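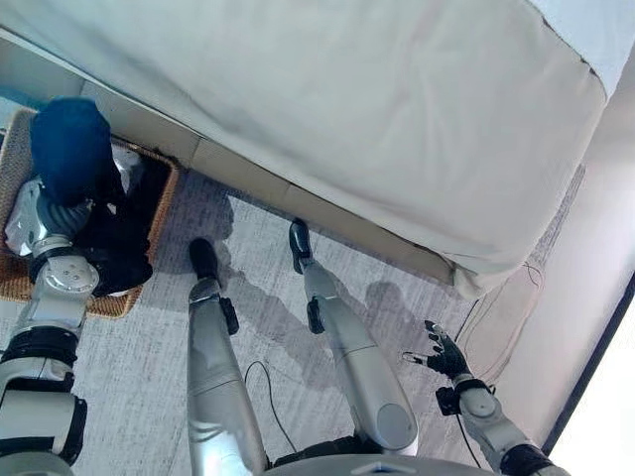
Last updated: Sunday, 21:40

I have lived in Viltstead for two winters now, and I still do the bedroom in the same order each Sunday. First the clothes, then the bed, then the floor. My mother did the bed first, but then she always had to lift the clothes from it, and she complained.

The clothes go in the wicker basket. It stands on the carpet against the side of the bed, and the black things fill most of it. I wash dark colours together, so a bit of white between them must be taken out before the machine, or it comes back grey. I learned this with a good pillowcase. The knitted things I put in last, on the top, because they get their own short wash with cold water and I want to find them quickly.

The basket I bought from Okgate, second hand. It has no lid. For one month I was looking for a lid, and then I stopped looking. When it is open, I see how full it is, and I wash before it becomes a mountain.

The mattress cover is a more difficult matter. It is off-white and it never lies flat. I pull it on one side and it makes folds on the other side. A neighbour told me to iron it, but I will not iron a thing on which I sleep. I tuck the long side under as far as it goes, and in the evening it hangs down again over the beige panel. The bed itself is from Bekard, with upholstered sides, and I must say that fabric sides collect dust in the seams. A soft brush is enough, used dry.

The carpet is light grey and it shows the direction in which I vacuumed. I begin at the window and go backwards to the door, so I do not leave footprints. It is a small vanity, I know.

Next week I want to turn the mattress. It is heavy, and last time I did it alone I had to sit down after.

Recent posts
Soup with barley, second attempt
The bus to Polishchuk market
How I store winter blankets
A drawer for cables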